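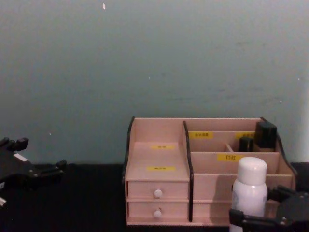

Rangement maquillage en bois avec étiquettes en chinois : on met quoi où ?

posté par Vovon, le 20 avril 2024

Bonjour à tous,

Je récupère un organiseur de bureau en bois rose pâle, bordures foncées, deux petits tiroirs à gauche avec un bouton rond blanc, et à droite des cases en escalier. Pas de notice, pas de boîte. Il y a des étiquettes jaunes en chinois collées dessus, au moins une sur les cases et deux sur la partie inclinée au-dessus des tiroirs. Je ne lis pas un mot de chinois.

Mes soucis, en vrac :

— est-ce que les étiquettes disent vraiment quelque chose d'utile (genre ce qu'il faut ranger) ou c'est juste de la pub ?
— comment les enlever sans arracher le bois, qui m'a l'air fin
— la partie en pente au-dessus des tiroirs, ça sert à quoi ?? tout glisse
— le meuble se balade sur ma table noire dès que j'ouvre un tiroir

J'ai 26 rouges à lèvres (oui je sais), deux ou trois palettes, des pinceaux, du coton, plus la papeterie qui traîne. J'aimerais que tout tienne dedans, sinon ça retourne dans la boîte à chaussures et je ne retrouve plus rien.

Déjà cherché sur le forum, trouvé un vieux sujet d'octobre mais les réponses parlaient d'un modèle en plastique. Merci d'avance, je repasse ce soir.

3 réponses

Dutico
544 messages

Slt, vite fait entre deux trucs.

Étiquettes : celle du milieu, si c'est bien 口红, c'est « rouge à lèvres ». Donc oui c'est un plan de rangement. Les autres faut les voir de près, passe une appli de traduction dessus avec l'appareil photo du téléphone, bien à plat, bonne lumière. Avec du texte trop petit l'appli raconte n'importe quoi, donc tu zoomes.

Pour les enlever : sèche-cheveux tiède, pas brûlant, une vingtaine de secondes, puis tu tires très doucement en gardant l'étiquette presque à plat. PAS de dissolvant, pas d'acétone, ça bouffe la teinte et tu te retrouves avec un rond blanc. S'il reste de la colle, un peu d'huile de cuisine sur un coton, tu laisses cinq minutes, tu essuies, puis chiffon à peine humide. Teste dérriere d'abord, là où ça ne se voit pas. Si c'est du bois brut sans vernis l'huile peut tacher, dans ce cas une gomme blanche d'écolier et de la patience.

Ou alors tu les laisses. Moi j'ai collé mes propres étiquettes par-dessus, terminé.

Pour le meuble qui bouge : patins antidérapants, les petits ronds transparents, un à chaque coin dessous. Essuie bien la table avant, sinon ça tient deux jours. Et mets du lourd dans le fond.
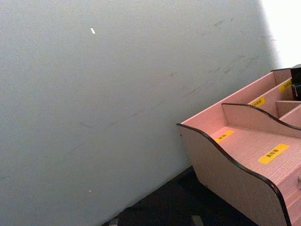 Pense aussi à ne pas le pousser tout contre le mur. Les côtés en vague avec la bordure sombre, c'est là que ça frotte en premier, et un mur gris mat ça marque pour un rien, le mien est plein de traces. Tu laisses deux doigts d'espace. Si c'est déjà marqué, éponge douce à peine mouillée, sans frotter comme un sourd, sinon tu auras une zone brillante à la place.

Pour les boutons de tiroir, s'ils tournent dans le vide, regarde s'il y a une vis à l'intérieur de la façade. Un quart de tour, pas plus, le bois fin ça fend.

Plillia
771 messages

D'accord pour le sèche-cheveux, pas d'accord pour l'huile. J'ai eu une auréole sur un coffret clair et elle n'est jamais partie. Gomme d'abord, toujours.

Sur le rangement, ce que je fais sur un meuble du même genre :

au fond, étage le plus haut : tout ce qui est grand. Pinceaux, flacons, laques. Les hauts derrière, comme ça on voit ce qu'il y a devant.

au milieu : les rouges à lèvres puisque c'est marqué. Debout, le nom de la teinte vers le haut. 26 je doute que ça passe sur une seule rangée, garde dehors ceux que tu mets vraiment et le reste au tiroir, couchés.

devant : les trucs de tous les jours, crayon, baume, élastiques.

tiroirs : celui du haut coton et barrettes, celui du bas la papeterie. Ils ont l'air peu profonds d'après ce que tu dis, donc mesure avant d'y mettre des palettes, une palette un poil trop épaisse et le tiroir coince, faut tout démonter pour la sortir. Vécu.

La pente, j'y pose rien non plus. Un bout de tapis antidérapant découpé à la taille et ça peut tenir un téléphone, mais bon. Chez moi elle prend la poussière.

Un fond de feutrine dans les cases aussi, le blush cassé sur du bois clair ça ne part pas.

Yip

moi j'ai tout viré et je range mes stylos dedans, ça marche tres bien. les étiquettes j'ai laissé, c'est joli je trouve

Vovon (auteur du sujet)

Merci !! Gomme + sèche-cheveux sur une étiquette du haut, partie d'un coup, je garde celle des rouges à lèvres. Patins à acheter demain. Pour les palettes c'est raté, il manque à peine 2 mm dans le tiroir, elles iront à plat ailleurs. Je laisse le sujet ouvert si quelqu'un a une idée pour la pente.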